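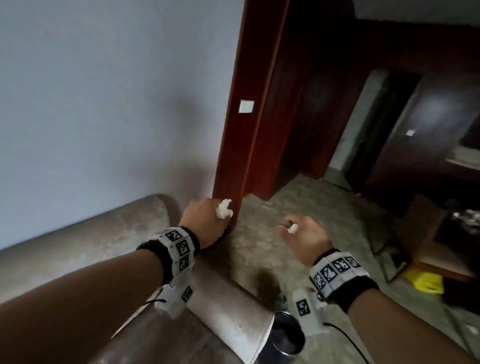 What has the grant paid for in this period?

The grant has paid for the cleaning and making good of the furnished sitting rooms at Landgate, together with the materials needed to keep them in a fit state between lettings. Expenditure to date stands at £560 and remains within the sum approved by Funden.

Print this page
E-mail this page

Progress report to Funden: furnished rooms at Landgate
Prepared by Khoa Thái, Housing Services, Pellus

1. Work on woodwork and walls

The rooms were handed back to Pellus in mixed condition. Door frames had collected marks at low level, where bags and pushchairs pass, and these are now wiped down at every visit as a fixed item on the cleaning sheet. Walls have been washed where the paint allows. Two hallway doors still require attention from a joiner, and the order for that work has been placed with Mondal.

A total of 178 hours of cleaning has been recorded against the grant. The original estimate allowed for fewer hours on woodwork and more on floors, and we ask that Funden note the change. No additional money is sought.

2. Upholstered furniture

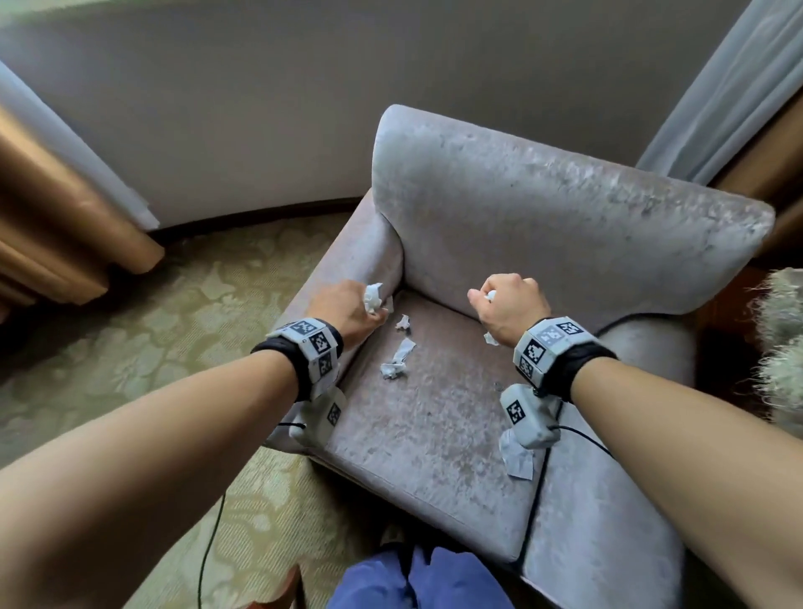

Upholstery has taken more time than any other item in the programme. The previous contract covered floors and bathrooms only, and chairs and sofas were left to the residents. Under the present arrangement each seat is cleared of litter before any brush or cloth is used, and the cleaner then works along the inner sides of the arms and across the cushion. Velvet needs particular care: on the light grey armchair there are crumpled pieces of white paper to be gathered up, and faint smudges and lint remain on the seat cushion. Smudges of this kind are treated separately, with a trial on a hidden part of the fabric first. Staff have been told not to use coloured cloths on pale covers.

We have set aside £40 for a soft upholstery brush and a supply of plain white cloths. One brush has been bought - the second will follow when the first has been in use for a full month.

3. Matters outstanding

The joiner's visit has yet to be confirmed. Mondal has offered a date in September, and we have asked whether an earlier one can be found. Replacement covers were priced for the sofas but have not been ordered, as cleaning may prove sufficient.

The cleaning sheet will be revised to give upholstery its own section. A copy will be sent to Funden with the next claim, along with the receipts for materials.

Last updated: June 26, 2024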